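The Gray Bag

The bus to Nameck left at six in the morning, so she packed the night before. She had told her sister on the phone that there was nothing to it. It was one bag and one seat and they were only moving her office, as she put it, though the office had been the back half of the bedroom for four years.

The company was called Stuser. It sold accounting software to dentists. In April they had written to everybody who worked from home and said that the arrangement was over. You could come to Nameck or you could take the money. The money was 1564 dollars, before taxes. She read the letter at the kitchen counter and put it under the fruit bowl and left it there for two weeks.

Her husband had been for taking the money. He drove for Maltus then, on the bakery route, and he was home by noon most days and liked having her in the next room. He didn't say that. He said Nameck was 180 miles away and she would spend her whole check on rent. She said the rent was 195 a week for a room with a shared bath, and she had already worked it out. That was how he found out she had called about a room.

They didn't fight about it. They ate supper and he did the dishes, and later he went down to the basement and came back up with the gray bag.

She had bought it for her first job, the one at Nnaji, where they gave you a desk with a drawer that locked and a chair you had to share with the second shift. She had carried it every day for three years. Then she had the baby and the bag went downstairs with a tax return in it, and when he set it on the table the tax return was still there.

"You'll want something better," he said.

"It's fine," she said. "It's a bag."

She took out the tax return and shook the bag upside down over the wastebasket. A pen cap fell out, and some sand. She went over it with a damp rag and left it on its back with the handles any which way, and it stayed like that through the end of the week. 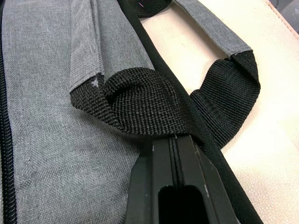 The handles, gray sleeves over black webbing.

She was not a person who got sentimental about things. She had sold the crib the same month it was empty. But she sat down in front of the bag that night with a cup of tea and ran her thumb over the place where the gray cloth stopped and the strap began. On cold mornings at Nnaji she had kept her hand on the gray part while she waited for the bus, the strap being too rough. She had forgotten that completely. She had forgotten the bus, and the man at the stop who sold gloves.

Her daughter came in wearing pajamas and wanted to know if it was going to be tomorrow.

"No," she said. "Tomorrow's still a regular day."

"Then is it the day after?"

"It's the day after that."

The girl was seven. She thought this over and went back to bed.

On the last night there was more on the table than she had meant to bring out. She had been going through the cabinet under the sink and the one in the hall, looking for a soap dish with a lid, and she had put down whatever she found in a line by the wall so she could see it. Most of it was not hers to take. The scoops belonged in the house, and what would she do with a scoop in a rented room? She left it all where it was and turned to the bag.

The laptop would go in first, then the charger, then the folder from Stuser with her new badge number, 1279, printed on the front. She had two pairs of stockings and an envelope with the first week's rent in it. Clothes were going in the suitcase. She wanted the bag to be only for work, so that when she set it down in the room she would know what it was.

She went to get the charger from the bedroom. It was behind the dresser and she had to get on the floor for it. She heard bare feet in the hall, going one way and then the other.
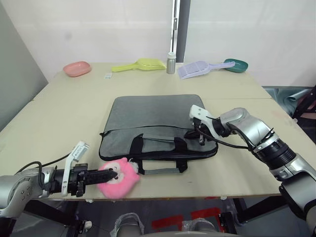
She stood there with the charger in her hand. The pink one had been the favorite since the girl was two. It had been to the hospital and to the lake and once, by mistake, through the car wash on the roof of the car. It did not get lent. There had been a cousin who tried to borrow it and that had been a bad afternoon for everybody.

She went down the hall and pushed the bedroom door open a little. The girl had her eyes shut much too tight.

"There's somebody on my table," she said.

No answer.

"I'll be home Friday nights. You know that. It's four nights and then I'm home."

"It's just for the four nights," the girl said, with her eyes still shut. "Then you have to bring it back and I have it and then you take it again."

"All right."

"And it doesn't go on the bottom."

"No," she said. "It can go on top."

She pulled the door to and went back to the kitchen. Her husband had come in and was reading the bus schedule, which he had read already. He asked if she needed help with anything. She said he could hold the bag open, and he did.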